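Section 4 – Setting out the play kitchen

Before you start. Unpack the Grellance kitchen set on a flat table, light colored if you have one. Small pieces show up better. Check against the packing slip. Anything missing, email Sushil Ahuja at Flurnden, quote part no. 363.

1. Wipe the table. Let it dry.

2. Big pieces first. Plate toward the back, colander to the left of it. Pots and pans at the far left.

3. Cup goes just below the colander. Small bowl nearer the front.

4. Food last. Ketchup bottle can sit right on the plate, any angle. Fruit goes in the gaps – no need to line it up.

5. Leave some space between pieces so little hands can get a hold of one thing without knocking the next.

NOTE: Colander has a short handle at each end. Stand it with the handles pointing front and back, takes up less width.
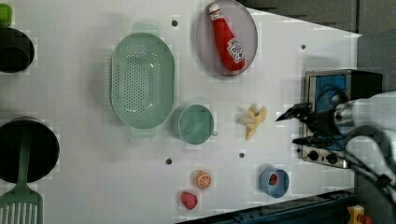
How do I clean the soft food pieces?

Damp cloth and a drop of dish soap, then air dry overnight. Do not put them in the dryer, the stuffing clumps.

6. Play time. We suggest about 15 minutes per round, then swap a few foods out of the spare bag.

7. Packing away. Fruit inside the small bowl, bowl inside the colander, colander in the box. Plate flat on the bottom. Spatula goes in seperately, along the side.

CAUTION: Toy cookware only. Never on a real stove, not even a cold one. Keep away from heaters.

CAUTION: Check seams on the soft pieces every month or so. Loose stitching – take it out of the box and ask for a replacment.

NOTE: Sets shipped before June came with the old storage bag. Same contents, the bag is just tighter. Put the colander in first.

Spare parts: Bokham warehouse, attn. Akash Thakur. Allow 15 days.

Rev. September 2020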